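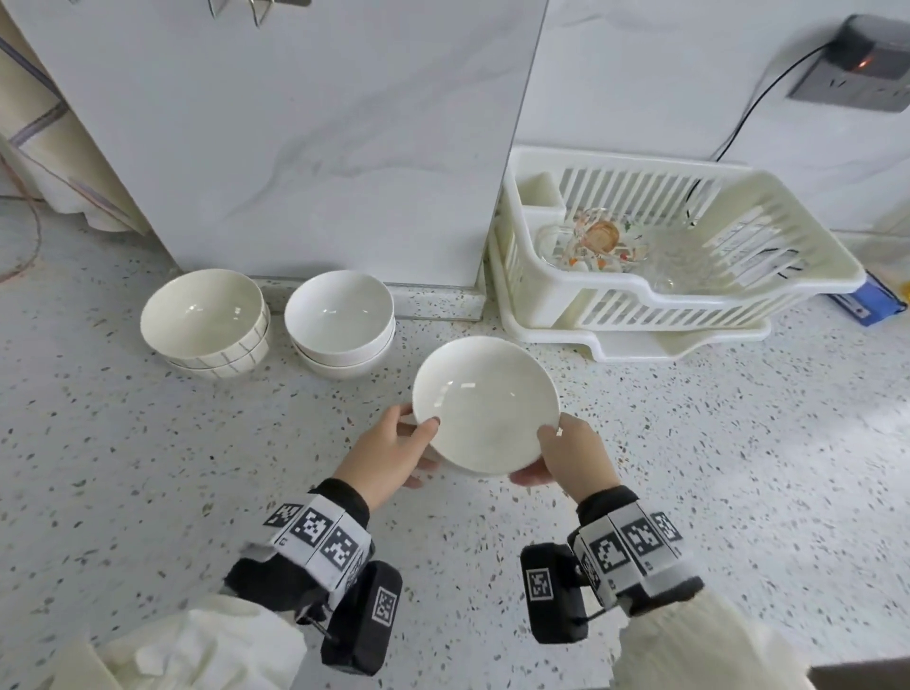
A plain white plate, bowls stacked by the wall, and a plastic rack with its drip tray.

The dish rack has outlived every prediction made about it. Dishwashers were supposed to finish it off, then small apartments were, then the fold-away mat. It is still on the counter, and I think the counter is the wrong thing to complain about. The complaint should be directed at how we load the rack and how long we leave things in it.

My position is simple. A rack is a drying device, and it should be empty for most of the day. In most kitchens it has become a cabinet without doors. Plates go in after breakfast and come out when somebody needs a plate. The rack never empties, so the next load goes in on top of the last one, and new water runs down over dishes that were already dry.

I kept a log of this in my own kitchen in October. The rack was a Lekley, the ordinary slatted kind with a tray and spout. Over nine days I wrote down when each load went in and when the last piece was dry to the touch. Flat plates, standing upright with one empty slot between them, were dry in well under an hour. The same plates in adjacent slots took over twice as long, and the lower edge was always the last part to go. Bowls were worse. A bowl set rim down on a flat surface traps humid air, and 20 minutes later the inside looked exactly as it had at the start. Tilted against a divider, it drained and dried with the plates.

Nesting is the real fault. Two bowls stacked while damp will hold a film of water between them until the next morning. The contact ring at the foot of the upper bowl is where it collects. Glazed ware does not absorb much, but the foot ring is often unglazed, and that is the part that leaves a gray circle on a shelf. I have no objection to stacks on a counter. A stack of two is a sensible way to keep bowls near the sink. It should be built from dry bowls, one at a time, with a hand passed around the foot of each.

The same goes for plates. A shallow plate with a raised lip holds a little water in the well if it is laid flat too early. It takes two hands and a few seconds to tip it and look across the surface against the light. Glossy white glaze is useful here, as a wet patch and a dry patch reflect differently. Clear glass is harder to judge, and patterned glass is harder still. I would leave both in the rack longest and take the white pieces out first.

The tray deserves more attention than it gets. A spout only works if the tray slopes toward it and the spout reaches the sink. Many people set the rack parallel to the wall because it looks tidy, with the spout aimed at the open counter. The water then goes nowhere, or it goes onto the stone. Polished stone and terrazzo are easy to wipe, and a speckled top hides drops very well, so the puddle is found with a sleeve. Turn the rack, or shim the back edge of the tray. The Irstead trays have a molded slope, but it is slight, and a counter that is out of level by the thickness of a coin will cancel it.

I am also against the utensil compartment as most people use it. Forks and spoons packed handle up, all facing the same way, slide into each other and stay wet at the bottom. Mix them. Put half of them in the other way around, knives excepted.

The usual answer to all of this is a dish towel. A towel is fine when it is clean and dry, and by the third plate it is neither. Bedoya sells a thick waffle type that holds more water than flat cotton, and I use one for glassware. For everything else, air is cheaper and leaves no lint.

The other answer is a bigger rack. I tried that too, a two-level model, and returned it. The upper level dripped onto the lower one and the capacity only encouraged us to postpone putting things away. A small rack fills quickly and forces the decision. Ours now gets emptied before dinner is started, every day, and the bowls go into the cabinet once their feet are dry.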